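Vurkby Racket Bag: Four Months at the Club
4 min read
Print | E-mail

I bought the Vurkby in November to replace a bag whose zipper had given up, and I've carried it to badminton at the Flenside hall ever since. I love this thing! The main pocket takes both my rackets plus a towel and a spare shirt (a thick one, in winter), and the zipper runs all the way round without snagging at the corners. My old Tukirard used to eat a fingernail a month.

The strap is the best part. It's wide, it stays put on a bike, and after 15 minutes of riding my shoulder feels fine. I paid $42, and the shop on Mill Street now wants $66 — still fair, I'd say, but wait for a sale if you can.

Gripes? The shoe pocket is tight for anything over a men's ten, and there's no clip for keys. The lining also holds on to smells, so leave it open overnight. Mine gets hung on the porch rail and is fresh by breakfast.

I'd buy it again tomorrow.

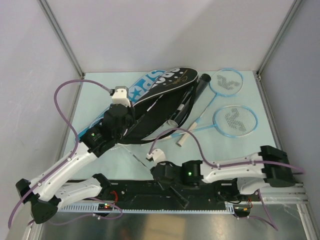
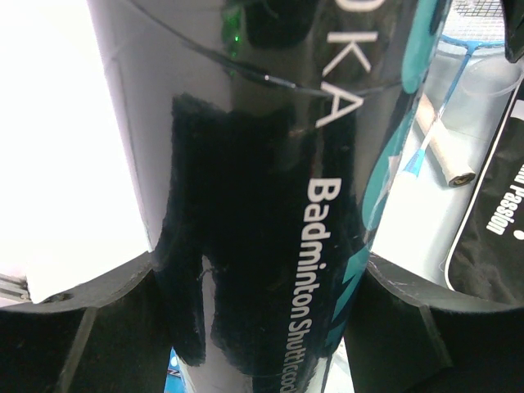 Racket bag with two light blue rackets, first picture; shuttlecock tube, second.

Comments (3)

Jolanta Marciniak: Does a full tube fit next to the rackets?

Author: Yes, lengthwise, if you move the towel.

pete_b: Had mine two years. Strap stitching still perfect.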